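Minutes of the November meeting, Lokow Street Community Garden and Shed

4 min read

I'm doing the minutes this month as our usual minute-taker is off with a crook knee, so bear with me. I type the way I talk. We got going at 7:10 pm, ten minutes late while we hunted for the key to the tea cupboard (it was in the tea cupboard door). Good turnout, and apologies came in from the two households up on Venter Lane and from whoever it is that looks after the bees.

Last month's minutes were accepted with one fix. I'd like it noted that the fix was mine: the blackcurrants are along the north fence and always have been.

Money

We've got $2132 in the main account and $82 in the tin. The spring plant sale did better than any of us hoped, mostly on tomato seedlings, and I reckon we could have sold the lot twice over if the chillies had been ready in time. The insurance is the big one coming up. Our renewal is $1572, up a fair bit on last year, and there was a lot of muttering. I've been asked to ring around for another quote before we pay it. If I can't find a better price by the end of the month we'll just cough up and stay where we are.

Water

The bottom tap is still dripping and we've now had three different theories about it. One is the washer, one is the pipe behind it, and one is that the possums are turning it on, which I've written down because I was told to. We agreed to try a new washer first. I've got a box of them in my garage and I'll bring a few sizes down.

On the tank, Justevo came back to us with a price for a new pump, and it's more than we want to spend before summer. We talked about it for far too long! In the end we decided to clean the filter on the old one, see how it goes through December and look at it again after that. Watering by can is fine until then, but please fill your cans from the tank and leave the mains for the seedlings.

Plots

We have 39 plots and all of them are taken, with a waiting list that keeps growing. Plot holders who haven't been down since winter will get a friendly note -- and I do mean friendly, I'm writing it myself. Two people on the list said they'd be happy to share a plot, and the feeling in the room was that we should let them as soon as something comes up.

There was some back and forth over the kikuyu creeping in along the path. I'm for digging it out by hand and a few others are for cardboard and a thick layer of mulch. We're going to do half the path each way and see which looks better by autumn. I have the left half and I intend to win.

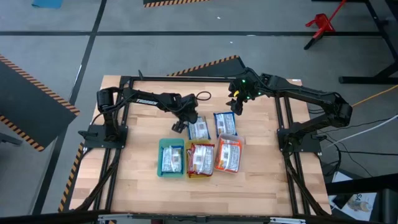
The mulch itself is the other question. Florkano will drop off a load for nothing if we can take it all in one go, but the truck needs the side gate open and somewhere to tip. I said the gravel patch by the compost bays, and that was fine with everyone once we'd agreed to move the wheelbarrows first. I'll ring them this week and put the delivery day up on the noticeboard.

Compost

Please, please stop putting citrus in bay two. I feel like I say it every meeting, and here it is in writing. Bay one is resting, bay two is for the worms' benefit and bay three will take nearly anything you can chop up small. We also need more browns (dry leaves, torn-up egg cartons, that kind of thing). The new lid on bay three is a beauty, and so much easier to lift.

End-of-year barbecue

We're on for December, from 4 pm. Sausages and onions come out of the tin, everybody brings a salad or something sweet, and there'll be a veggie option that's better than last year's. I put my hand up for a pavlova before I'd thought about the heat. Seed swap will run at the same time on the long bench, so label your envelopes with the colour and the variety if you know it. "Bean, maybe" is not a label.

Other bits

The blue hose is missing. If it's at your place, just pop it back over the fence.

The rat under the shed was raised again. No decision, though somebody's going to lend us a trap.

We wrapped up at 8:35 pm and I washed the cups. Next meeting is in February, same time, and I'll bring the tea cupboard key.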